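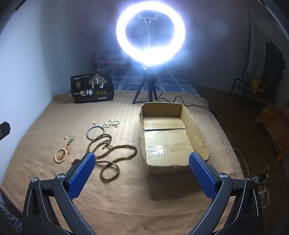 Hi all,

Oh, I'm so glad somebody else is sorting beads this month! Mine are all over the bed and I've got one cardboard box to put them in (lid long gone). My plan is small bags first, then the box, with the long wooden strand in last so it doesn't snag on everything else. The jade pendant gets its own bag - red string knots if you so much as look at it. Roksolana, do you still want the bangle for the August swap?

Olesia

Roksolana Hordiienko wrote:
> Does anyone have a good way to pack bracelets and
> long strands together? I bought 20 little zip bags
> and I'm almost out already. Swap tables open at 2.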